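Tusley students take microwave task to the simulated kitchen round

Sun 26 July

The robotics club at Tusley Technical College has entered the simulation division of the McKinnon Student Manipulation Challenge with a kitchen task built around an over-the-range microwave. Teams in the division work entirely in software and submit a control policy, a log of every trial and a short written report.

The task set for this round is called "microwave, open and load." A policy is scored on door handling, placement of a food item on the plate inside the cavity, and contact with anything else in the kitchen. A trial ends when the time limit expires or when the arm strikes a cabinet with more than the permitted force.

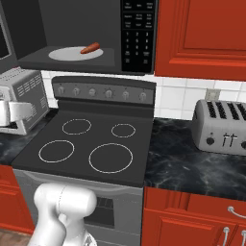 The microwave in the simulated kitchen, with a carrot on the plate inside the open cavity.

The club trained its policy on 127 demonstrations recorded by students over the spring term. Another 14 were discarded because of dropped frames in the joint data, leaving 113 from the first recording period and the remainder from a second. Each demonstration was then replayed with small changes to object position and lighting, giving a training set of 1,000 episodes.Door handling has been the main source of lost points. The door is hinged on the left and has to be moved through a wide arc above the cooktop, and early versions of the policy tended to hold the gripper too close to the door edge after opening it. The students added a retreat waypoint over the left half of the cooktop and lowered the maximum wrist speed near the cabinets. They also widened the collision margin on the door by 9 millimeters.
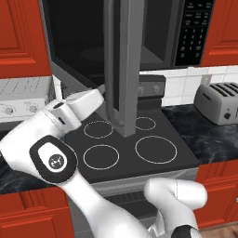
The gripper over the left side of the cooktop, near the open microwave door.

Motion planning runs on Kavex, a package maintained by a group of former students. The club used it in last year's event for a drawer task and kept most of the configuration files, replacing the grasp module and the camera calibration. Training was done overnight on two workstations in the college's computing lab, with checkpoints saved every hour.

Under the division rules, the kitchen layout is fixed, but the food item, its starting position and the surface finishes can change between trials. Entrants are not told in advance which combinations will be used for scoring. The report must list all known failure cases, and points are deducted for any that appear in the logs but are missing from the text.

Final policies are run on the organizers' servers, and teams may not modify their code after the submission window closes. Teams that qualify will meet at the Gerklow Center in December for the hardware round, where the same class of task is repeated on a physical arm. The club plans to publish its training scripts and trial logs after the simulation results are posted.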